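Search this site
Search
Enter keyword

The takeout container has won. I say this as a person with 9 of them in the cupboard above the fridge and lids for maybe four. They came home with soup or noodles, got rinsed, and were promoted to household goods without an interview.

My grandmother saved margarine tubs, and we laughed at her for it. You'd open a tub in her fridge hoping for margarine and find beets. Now my friends own houses and good knives, and they send me home from dinner with leftovers in a box from Gumari, the dumpling place, on the clear understanding that I will never give it back. That is the great advance of our time. A casserole dish had to be returned, and returning it meant another visit, and people had to sit down and talk. The clear box asks nothing of anyone.

I used to think this was progress. Then in February my neighbor Weronika Zalewska brought over stew in an actual pot, with her name on masking tape across the bottom. I kept that pot for three weeks. It sat on my stove like an unpaid parking ticket. When I finally took it back I stayed for two hours and learned that she had once lived in Tostholm and hated every minute of it – a story I would not have gotten out of a disposable lid.

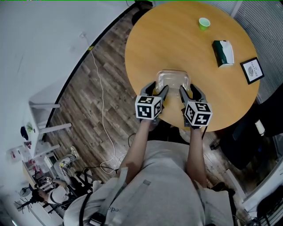
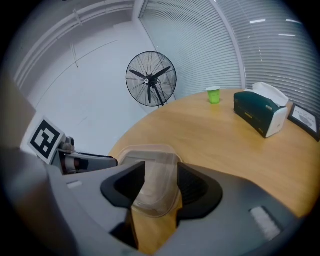

So I've been trying to work out what we bought with all this convenience. Storage, mostly. A store near me sells a rack called the Fuvedik for keeping your free containers in order. It costs $50. I have stood in the aisle and considered it, which tells you how far a person can slide. You pay nothing for the boxes, then you pay for the rack, then I suppose you pay for a bigger kitchen.

The tidy-home people will tell you to match every box to its lid and recycle the rest. I've tried. Lids that fit on Sunday night do not fit by morning. Two boxes from the same restaurant, from the same order, will refuse each other's lids like cousins at a wedding. And the one you finally decide to throw out is the only one that would have held the rice.

I don't want a law about it. I don't even want to give up the boxes, which are light and stack well and let me see what has died in the back of the fridge. But I'd like us to lend each other something worth returning now and then. Put your name on the bottom. Let it be a little heavy and a nuisance to carry up the stairs.

Weronika has my blue bowl at the moment. It has been there for a month, and I'm starting to think she likes the bowl.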